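Funduvura Loop

The Funduvura Loop is a screenless fitness band made by Trutbridge, a small electronics company based in Stedholm. It is worn on the wrist, upper arm or ankle, and it sends its readings to a phone or a desktop computer.

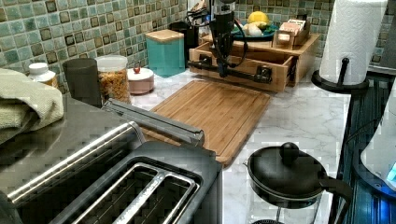
Yetunde Bako called it the first band she had forgotten she was wearing, and wrote that a tracker with no display had cured her of checking her step count at dinner. Her review was widely shared among runners and did a great deal to bring the Loop to notice outside Stedholm.

Background

Trutbridge started out making replacement straps and charging cradles for other companies' watches. Its engineers, led by Shafiq Sarkar, kept hearing the same complaint from customers: the straps wore well, but the watches needed charging every night. Sarkar's answer was to leave out the part that used the most power. The first working prototype had no screen, no speaker and no buttons, and it ran for weeks on a battery smaller than a shirt button. It is a wonderfully stubborn piece of design, and very little of the basic idea changed on the way to the finished product.

The name Funduvura was coined inside the company and has no meaning in any language. Early boxes carried it without the word Loop, which was added when the arm and ankle straps came out.

Design

The Loop consists of a sealed sensor pod and a woven strap. The pod weighs 5 grams and snaps into the strap from the underside, so the strap can be washed separately. A single light on the edge glows white during pairing and amber when the battery is low. At all other times it stays dark, even during a workout.

Inside the pod are an optical heart rate sensor, a motion sensor and a skin temperature sensor. There is no satellite receiver. Distance on outdoor runs comes from the paired phone or, if the phone is left at home, from stride length, which the Loop learns over the first few outings. The stride estimate is surprisingly good on flat ground and gets weaker on steep trails.

The pod is rated for swimming. It recognizes pool lengths by the push off the wall, a feature that swimmers adore, though it can miss a length when the wearer turns very gently.

Battery and memory

Trutbridge lists battery life as 526 hours with heart rate readings taken once a minute. Continuous recording brings that down to 156 hours, still long enough for a week of camping with a little care. The pod stores readings until it next meets its phone, and a full charge takes less time than a long lunch. Charging is done on a flat magnetic cradle that also accepts the pod while it is in its strap.

Software

The companion app is called Ajayi. It opens on one plain page showing sleep, activity and resting heart rate, with charts a tap away. Users can export everything as a simple spreadsheet file, with no account needed, and this has made the Loop a great favorite with people who like to write their own tools. Several hobby programs read the files directly, including one that turns a night's sleep into a piano tune!

An update released in January added silent alarms. The Loop has a tiny vibration motor that had gone unused until then, and owners who had never known it was there were delighted to find their bands buzzing them awake.

Reception

Reviewers have praised the comfort, the battery life and the open file format. Criticism has centered on the lack of a clock, the absence of satellite tracking and the limited choice of strap colors. The first run of 100 bands sold out before the arm strap was ready, and a few of those early pods, which have a slightly thicker rim, are still in daily use. They fit all current straps except the ankle version.

See also
Activity tracker
Optical heart rate sensor
Wearable computer

This page was last edited on 2026-05-29.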